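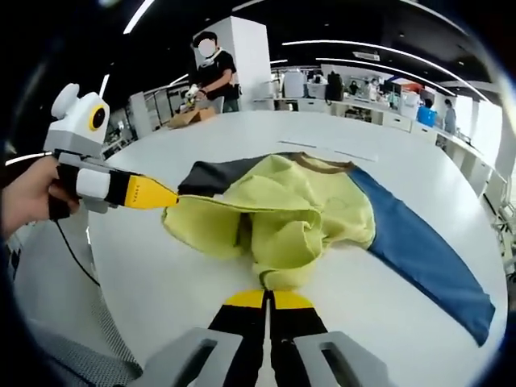 Long-sleeved shirt on the round table, two hand-held grippers.

From: Nabila Belkadi
To: floor-talk list
Subject: Re: folding work and the hours question

Joaquín Quiroga wrote:

> I read the notice from Oveck twice and I still can't tell what happens to
> the folding tables. It says the arms will take "standard garments" starting
> in June. Most of what we get is standard garments. There are 9 of us on
> returns folding now. Are we keeping 9?
>
> Also, people at the Lirko site say they were moved to demonstration work,
> meaning you fold with the grippers instead of your hands and the recordings
> go to the people who train the arms. Is that a separate job with separate
> pay, or is it the same job done slower? Two of the packers asked me and I
> had no answer for them.
>
> Joaquín

Joaquín, and everyone else who wrote to me off the list,

I went to the meeting and took notes. I'll go through what was said and mark what is still open.

Headcount. The nine folding positions stay through the end of the current contract. After that Oveck wants seven people on returns and 2 on what they are calling exceptions, meaning anything the arms drop, refuse or fold badly. I asked whether exceptions is a promotion, a transfer or a new title for the same grade. They said same grade. I asked for that in writing and don't have it yet.

Demonstration work. It is paid at the folding rate plus the training differential, the same one you get for showing a new hire around. It is voluntary for now. The target is 545 usable folds per garment type, and the count is for the whole group, not per person. A fold that has to be thrown out doesn't go against you. I pushed on that point, as the Iltico software logs who was holding the grippers for each one. They agreed the log won't be used for discipline or for setting rates. That part is in writing and I can forward it.

What the work is like. I did a couple of hours of it. You stand at the table with a gripper in each hand and do everything with two fingertips on each side. Towels are easy. Long sleeves are where it goes wrong. You pinch near the shoulder seam, pull, and the body bunches up in the middle, and you can't just smooth it out with your palm the way you normally would. You end up planning the fold before you touch it. My wrists were sore by the second hour, more than from regular folding. I reported this and asked for a rotation of 45 minutes on, then back to ordinary work. They will try it.

Piece rate. Still open, and to my mind the biggest item. If the arms take the plain T-shirts and towels, what's left for people is fitted sheets, hoods, and things with straps. Nobody can make the present rate on a full shift of those. Management's position is that they will look at the numbers after the first month. Mine is that the rate should be suspended from the first day and replaced with hourly until there are numbers to look at. The Rugemalira plant did it that way and I have asked their rep for the wording.

Joaquín, for the two packers: they can sign up for demonstration work if they have been on folding before. If not, they need the half-day first.

Please send me, off the list if you prefer:
- your actual counts on fitted sheets, if you keep them
- any wrist or shoulder trouble from the grippers, even if it went away overnight
- whether you would want one of the exceptions spots

I'll write again when I have the grade question in writing.

Nabila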